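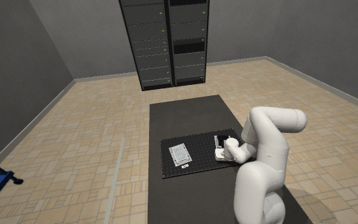

The simulated bench cell: arm, table and work mat, with the racks at the back.

Bench Arm House Rules: Your Questions
Updated 6 July 2020

I look after the rules for the bench cell at Kumden, both the simulated one and the real one over in Trornham. The same questions land in my inbox over and over, so I finally put them on one page. If yours is missing, write to me!

Do the rules apply in simulation too?
They do, and I know that sounds fussy. Anything you get used to in the simulator you'll do on the real bench a month later. So we keep the same speed limits, the same sign-off sheet and the same names for everything in both places.

How clear does the table have to be?
Only the parts for the job go on the table, and they go on the mat. Coffee, laptops, spare screws — all of that lives somewhere else. In the simulator, please don't add clutter to make a run look more interesting (yes, people do).
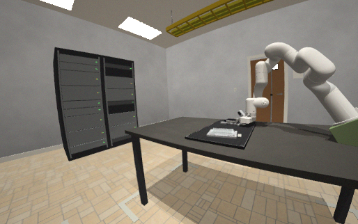 Who is allowed to change the speed limit?
Only the person who signed the risk sheet for that job. If that person is away, the limit stays where it is until they get back.

What are the limits right now?
For a new program, the tool stays at or below 50 mm per second for the first 100 cycles. After that you can ask for more, and you'll usually get it if the log is clean. A stop you can't explain sends you back to cycle one. I've been there myself, and it stings.

Where do I find the full wording?
In the Clunari Bench Handbook. The printed copy sits by the door in Trornham, and the part on reach and approach starts here: 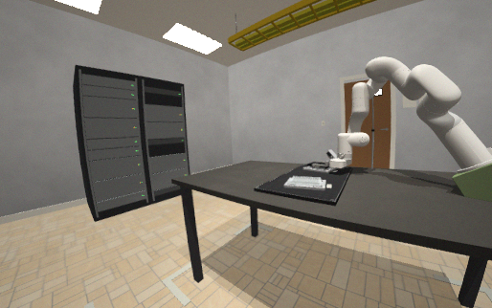

Clunari Bench Handbook, Vol. 2, p. 144

The short version is that every approach comes in from a safe height, slows down before it gets near a part, and leaves the way it came. Don't cut corners sideways over a part, even when the planner offers you a shorter path.

Can I skip the checklist for a small edit?
Nope. A small edit is how we got the February mess, when one changed offset went through the Khurana project without a second look. The checklist has 44 lines and most of them are a quick tick. Put the kettle on and do it.

What should I write in the log?
Program name, version, who ran it, and anything that felt odd.

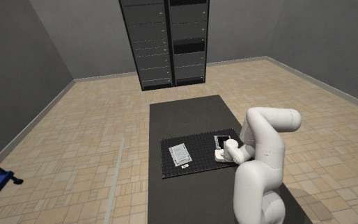 I'd much sooner read a rambling note than a blank box, so don't worry about spelling or sounding smart. If you stopped a run, write down what you were looking at when you hit the button. Save the log before you reset, too — a reset wipes the joint history and I can't get it back for you.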